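Kitchen & Home > Long Reads > Robots
Search reviews, guides, people Go

Broroner by Hedegaard: would you let it near your shelves?
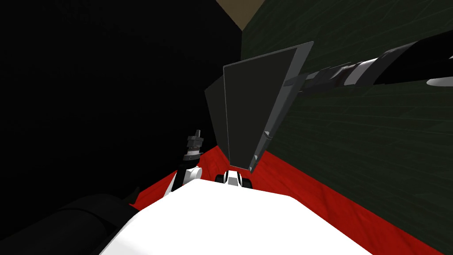 Two arms, two grey panels, red floor. Simulated view.

I have been living with the trial version of Broroner, which is Hedegaard's household robot minus the robot. You get the simulator, you give it chores, and you find out how you would feel about paying 2503 euros for the arms later on. My feelings are mixed.

Flat things are where I spent most of my time, having a flat-pack bookcase in the hall that I've been stepping round since July. Lifting a panel is fine. Turning it to face the right way took up to 361 seconds, during which I made tea and drank it. Putting it down next to another one without a clonk: two clean goes, then a sulk.

The Gonum add-on brings better grip settings and a manual by Tormod Sæther, who writes as if he has met a dishwasher. Get that before anything else. The Drollville room pack is three more rooms in equally cheerful paint, and can wait.

Can it do chores yet? It can do parts of chores, slowly, in a house with no cat. Three stars out of five. The bookcase is still in the hall.

Filed under: Robots & Gadgets, Tried at Home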